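Chapter 6
Comparing Grippers on Everyday Tools

Updated in March
By the Curdale course staff

The earlier chapters treated the gripper as something that picks up a part and puts it down again. Many jobs ask for more. A sweeping job, for instance, asks the gripper to hold a tool, and the tool does the work. The load on the fingers then changes from moment to moment, and a grip that looks firm in the air may slip once the bristles meet the table.

This chapter compares two sets of fingers, the Prurnau and the Kinyua, on a sweeping task used in the Mullesmont lab. Both sets are mounted on parallel-jaw grippers. The Prurnau fingers have flat inner faces. The Kinyua fingers have a shallow groove that runs along the length of the face. Everything else stays the same: the arms, the controller settings, the tools and the starting positions.

The task has two roles. One arm holds the dustpan and keeps its lip down on the paper. The other holds the brush and pushes small objects into the pan. A trial counts as complete when the pan has been emptied into the bin and set back on the table. Tape lines divide the work surface into cells, and the starting cell of each object is written down before the trial begins.

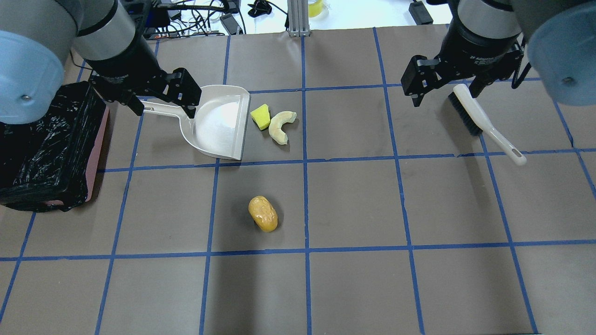 The dustpan, the lined bin and the taped grid, from two viewpoints.
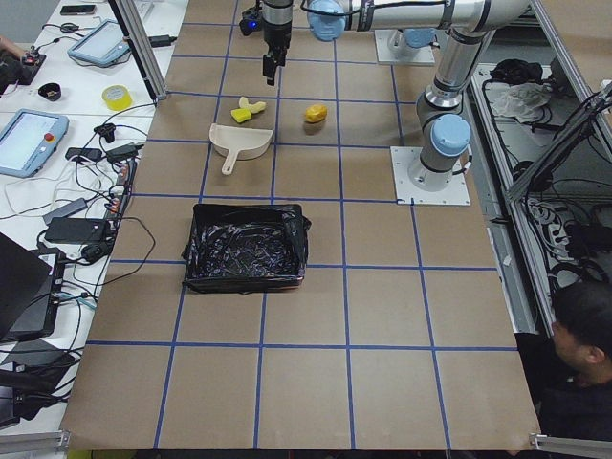 Why use a dustpan and brush when a test block would be easier to measure?

A block tells you how much force the fingers can resist in one direction. A tool handle twists as well as pulls, and its shape seldom matches the fingers. Most failures in this chapter come from twisting, so a block test alone would miss them.

We recorded 2940 trials. Of these, 2283 were complete by the definition given above. The rest were sorted into 4 groups: handle rotated in the jaws, tool dropped, object missed, and trial stopped by the operator. Only the first two groups say much about the fingers. Section 6.2 explains how to tell a rotated handle from a badly planned path, as the two can look alike in the joint data.

Before reading on, review the material on friction and contact area in Chapter 4. You will need the formula for torque at a line contact. Section 6.1 begins with the brush handle, treated as a rigid bar held near one end.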